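In Praise of the Refill Shop

The first time I walked into the refill shop on Amaral Street, I had 2 empty jam jars in my bag and no idea what I was doing. I came out with lentils, dish soap and a grin I couldn't explain to my family. That was in May, and I have hardly bought dish soap any other way since!

What I love most is how much you get to decide. You want enough cumin for one pot of soup? Fine, take a spoonful. You want to try the lavender shampoo but you've been burned by lavender before (I have, badly)? Take an inch of it. At the supermarket you buy the size they sell, and then it sits under the sink for three years making you feel guilty.

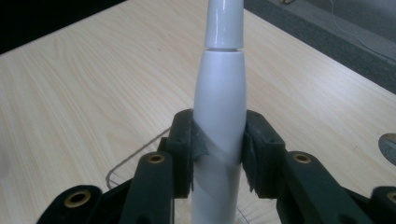

There is a fair complaint about all this, and I hear it from friends who live out past Rustow. It takes planning. You have to remember the jars, and the jars have to be clean and dry, and the bus ride home with a quart of olive oil on your knees is a nervous one. I grant every word of it. I've left the bag by the front door more often than I'd like to say, and once I carried rice home in a rain hat.

But the habit comes faster than you'd think. After a month or so my hands reached for the bag the way they reach for keys. And the shop helps you along: there's a shelf of donated jars by the scale, free to anyone, and the people behind the counter will weigh yours and write the number on the lid in grease pencil. One of my jars says 1121 grams, a ridiculous stoneware thing I refuse to give up. It holds oats.

I also think we undersell how pleasant it is to shop this way. Beans make a wonderful noise going down a chute. You smell the coffee before you see it. People talk to each other at the scale, mostly about recipes, and I've brought home a very good way with chickpeas from a stranger in bike shorts.

Bruvari now has a refill shop too, 19 minutes from us by train, and I hear Buraso is looking for a storefront. I hope they find one with big windows. If yours is already open, go on a quiet morning, bring one jar, and start with something you use every day.

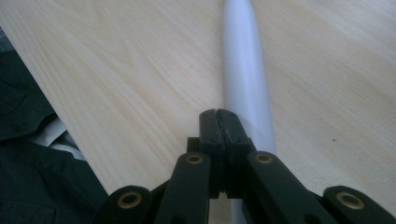 A white cylinder on a light wood tabletop.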